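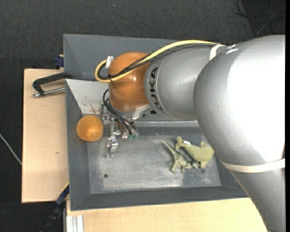
Home | Classes | Drop-In Hours | FAQ | Contact

January — by Arif Majumder

Frequently Asked Questions About Our Sourdough Classes

We get a lot of mail at the Wollinmont Bread School this time of year (everybody wants to bake once the holidays are over, and we love it!), so I've gathered the questions that come up most and answered them as fully as I can. If yours isn't covered, write to us anyway. I read everything, usually with my first cup of coffee.

Do I need to have baked before?

Not at all. Plenty of people come to the beginner class never having made so much as a dinner roll, and they do just fine. Wenceslao Escobedo teaches that one, and he's a very patient man who will happily show you the same fold as many times as you like. If you already bake at home and mostly want help with shaping or scoring, you might be happier in the Saturday-style long class, which we call the Hitismont after the loaf we make in it — a big, dark rye and wheat round with a good chewy crust.

How big are the classes?

We take 8 people in the beginner class and 10 in the Hitismont. We've tried squeezing in more and it was no fun for anyone, least of all whoever ended up next to the sink.

What should I bring?

An apron, a towel you don't mind getting floury, and a jar with a lid if you'd like to take some starter home. Please wear closed shoes. Flour, salt, bowls and baskets are all here.

Can I bring my own starter?

Please do! We like meeting other people's starters. Feed it the night before and again in the morning, and leave the lid a little bit open for the car ride. I once drove across town with mine screwed down tight, and I was cleaning the passenger seat well into spring.

My starter has gray liquid on top. Is it dead?

Almost certainly not, it's just hungry. Pour the liquid off or stir it in, then feed it equal weights of flour and water, twice a day for a couple of days. Pink or orange streaks are another matter, and so is fuzzy mold. In those cases throw the whole thing out, wash the jar well, and come get some of ours.

Why is my loaf so flat?

Oh, I wish I could see it! Most often the dough has sat too long somewhere warm, or else it went in the oven before the starter was really lively. Try one change at a time and write down what you did. In winter a cold kitchen can easily add two hours or more to the first rise, so go by how the dough looks and feels and don't worry too much about the clock.

Is there anything for people who can't eat wheat?

Sadly no. There is flour in the air here all day long, and we wouldn't feel right promising you a safe class.

What if I need to cancel?

Let us know 2 days ahead and we'll move you to another class with no fee. After that we've already mixed the overnight dough with you in mind, so we can't refund the spot, but a friend is welcome to come in your place.

Do you sell gift cards?

Yes, at the front counter or by mail. They don't expire. Write the name clearly, please — my eyes aren't what they were.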